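Home | Support | My Tickets | Community | Log Out

Fonine hot water dispenser trips the breaker every morning (long, sorry!)

Reading time: 4 min

Hi all, Callum Gosling, and I'm opening this as a new ticket because my old one got closed while I was away in November. I've kept a log as I went, so I'll just paste it in and tidy it up a little. Everything below is on the under-sink Fonine unit, installed by the Rinton people when we redid the break room.

What it does: the unit heats up fine in the afternoon and evening. First thing in the morning, when the timer switches it on at 6:30, the breaker trips within a minute or two. I reset it, it trips again, I reset it a second time and then it usually holds for the rest of the day. Usually! Last week it took four goes and I was late getting coffee to anybody.

Step 1. Took everything else off the circuit

The Rinton electrician told me the dispenser had its own line, but the label in the panel just says "kitchen" in pencil, which could mean anything. So I unplugged the microwave, the toaster and the little fridge overnight (the fridge stuff went next door in a cooler) and let the timer do its thing. Tripped at 6:31. Put it all back.

Step 2. Checked the timer

I thought maybe the timer was doing something weird with the power, so I bypassed it and turned the unit on by hand at 6:30. Tripped. Then I left the unit on all night with no timer at all, and it didn't trip once. So it only seems to happen when the tank has gone cold, or at least that's my best guess.

Step 3. Turned the temperature down

The dial was set at 200 when it was installed. I dropped it to 146 and left it there for three mornings. Two trips, one clean start. I got excited about the clean start, but I'd run the cleaning cycle late the night before, so the tank was probably still warm. I put it back up after that because the tea people were complaining (fair enough, the tea was awful).

Step 4. Descaled it

Our water is pretty hard. I used the Kornley descaler, one full packet, let it sit for 30 minutes and flushed it through twice. A lot of chalky bits came out, more than I was expecting, and the flow from the tap is way better now. Breaker still tripped the next morning. So if anyone finds this thread for slow flow, the descaler is great, but it did nothing for my problem.

Step 5. Looked underneath

Janka Holub from the support desk asked me to look for damp around the wiring cover, so I emptied the whole cabinet. I found a slow drip from the compression fitting on the inlet side, and the cover felt damp along its lower edge. I dried it all off, snugged up the nut a quarter turn and put a paper towel under it. Towel was dry the next day. I was sure that was it. Nope, tripped at 6:32.
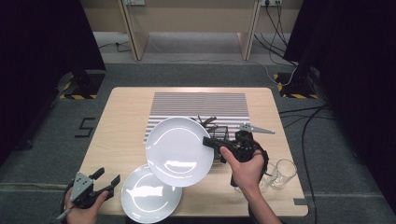
Step 6. Resistance test

Janka walked me through this one on the phone (thank you, you were very patient). Power off at the panel, tank left cold overnight, cover off, meter on the element. Between the two terminals I got 30 ohms, which she said was a bit high but okay. Then from one terminal to ground, where it should read open, I got a number that wandered all over the place and settled for a while at 220 kilohms. With the tank warm, the same test read open.

So it sounds like the element is letting moisture in when it's cold and drying itself out once it's been running. That would explain the mornings, and why the second or third reset holds. I've stopped resetting it now, by the way, Janka was pretty firm about that. The unit is off at the panel and we're on a kettle.

Where I'm at

Janka says the part is a Tkachenko element with the flat gasket, and the one with the round gasket won't seal on my tank. Two questions before I order:

Does the gasket come with the element, or do I need to add it separately?

Do I have to drain the tank all the way, or just below the flange? There's no drain plug that I can find, only the hose at the back, and it's really short.

I can send a photo of the rating plate if that helps. I'm at the office until 5 most days.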